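I've had the local radio on in our kitchen for as long as we've had a kitchen, and the *Suritton Messenger* lands on the mat every Sunday whether I've finished the last one or not. So this month's tips are all to do with papers, radios and tellies - keeping them going, keeping them clean, and finding somewhere to put them!

## Getting a clear signal in a kitchen

Kitchens are awful for radio. Mine used to sit on top of the fridge and it crackled through every single news bulletin, and I blamed the station for years (sorry, Wekbridge FM). Then I moved it to the windowsill to paint the wall and it was clear as a bell. It never went back.

If yours crackles, try it:

- by the window, with the aerial pulled right out
- away from the microwave and the fridge
- on a different socket from the phone charger, especially if the charger's a cheap one

On FM you can tilt the aerial about until it sounds right. With a digital set, leave it upright to start with and do a full rescan after you've moved it, or you might be missing stations that have been there all along. My old Rirari keeps the rescan three menus deep, so I've written the button presses on a bit of masking tape and stuck it underneath. Not pretty, but I can do it with floury hands.

Oh, and if the wire type of aerial came with your set (the T-shaped one everybody leaves in the box), pin it up along the back of a shelf. I used drawing pins beside the wire, never through it.

## Sticky dials and greasy buttons

Anything within reach of a frying pan gets that tacky film on it. Unplug the radio first, or take the batteries out, and then wipe it with a cloth wrung out in warm water and a drop of washing-up liquid. The cloth should be barely damp. For the gaps round the buttons I use a cotton bud, and a dry soft paintbrush does the speaker grille.

Don't spray anything straight on to it. I did that once with kitchen cleaner, and the volume knob was never the same again.

## Telly screens

Dry microfibre cloth, screen off and cool, light pressure. That sorts nearly everything. If a small person has been pointing at cartoons with jam on their fingers, dampen one corner of the cloth with plain water and go over just that bit, then dry it with another corner. Glass cleaner is for windows, and kitchen roll is scratchier than you'd think.

While you're there, run the brush attachment of the hoover over the vents at the back. Ours had a proper felt blanket growing on it.

## Remotes

We have one for the telly, one for the box and one for the Ojo thing that does catch-up, and they all used to live down the side of the sofa. They now live in an old loaf tin on the shelf. I put a dab of nail varnish on the back of each one, red for the telly and so on, and it has stopped a lot of arguments!

If one goes dead, roll the batteries round with your thumb before you throw them out. Often it's only a mucky contact, and a rub with a pencil rubber brings it back to life. Blow the bits of rubber away afterwards.

## What to do with a pile of old papers

I'm a terrible one for keeping them. My rule now is that I cut out what I want on the day I read it, and the rest goes to work round the house:

**Windows.** Scrunched newspaper still gives me the best finish, after a wash with water and a splash of white vinegar. Wear gloves or you'll be wearing the headlines.

**Wet boots.** Stuff them loosely, swap the paper when it's damp, and keep them off the radiator.

**Food bin.** A double sheet folded into the bottom saves a lot of scraping. Our collection allows it, but have a look at what your own council says.

**Fridge drawers.** I put a sheet *under* a layer of kitchen roll in the salad drawer. It soaks up the drips and the ink stays off the lettuce.

**Drawing the damp out of a suitcase.** Few crumpled balls, zip it up, leave it a week or so. It takes the musty smell away too.

Glossy supplements are no good for any of these. They don't soak up a thing. I save those for wrapping the odd small present, and for covering the table when the glue comes out.

## Keeping a cutting

If you've a cutting you want to last, say the school sports day or your mum's golden wedding, don't put it in a frame on a sunny wall. Newsprint goes yellow faster than you'd believe. Make a photocopy on decent white paper for display and put the real one flat in an acid-free sleeve, somewhere dark and dry. The loft is too hot and the garage too damp, so mine go in a box file at the bottom of the wardrobe.

No sticky tape, either. I have my own name in the paper from 1,000 years ago (well, it feels like it) for winning the under-elevens' sack race, and there's a great brown stripe of tape right through the middle of it. Paper clips rust as well. Write the date and the name of the paper in soft pencil on the sleeve before you put the cutting in, and do it the same day, because you won't remember.

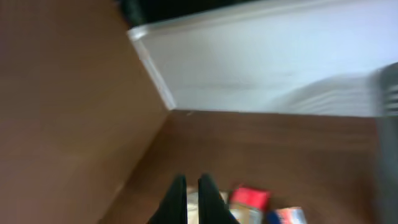 *Home & Hearth Notes · No. 60*

Next time I'll be having a go at cable tidying behind the telly, which at our house is a job I've been putting off since April. If you've a trick for it that doesn't involve buying another plastic box, drop it in the tips tin at the Suritton library desk and I'll try it out.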